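### 3.2 Collecting demonstrations by hand

Demonstrations for the cloth tasks were recorded with hand-held grippers, with no robot arm present. The operator holds one gripper in each hand and works at normal speed, and the motion of both devices is logged together with the view from each wrist camera. We chose this over remote control after a short comparison at the Illby site, where the Maeng leader arms made two-handed work on fabric slow and tiring. Operators often let go of the cloth too early because they could not feel the pull between the two sides.

Each operator practiced for 15 minutes and then recorded 16 demonstrations per task. A demonstration was limited to 90 seconds. It started with both grippers open and ended when the operator released the cloth and pressed the foot switch. We discarded any recording in which tracking was lost on either side – mostly fast turns of the wrist – and asked the operator to repeat it.

Figure 4 gives two views from the Wustelley set, both with blue fabric on a bed. The same recordings were later used to train the policy for the Callitz arms (Section 4).
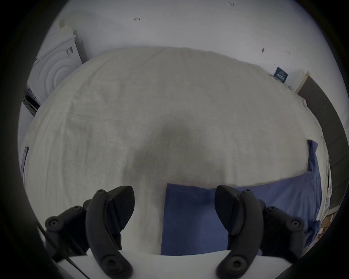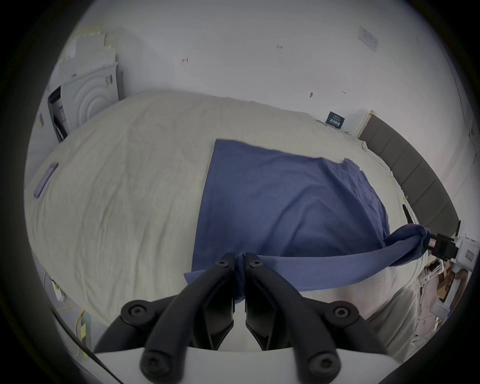
**Figure 4.** Views from a hand-held gripper over the bed. First: fingers open, nothing held. Second: fingers pinching a fold of the blue cloth, with a second gripper holding the twisted end.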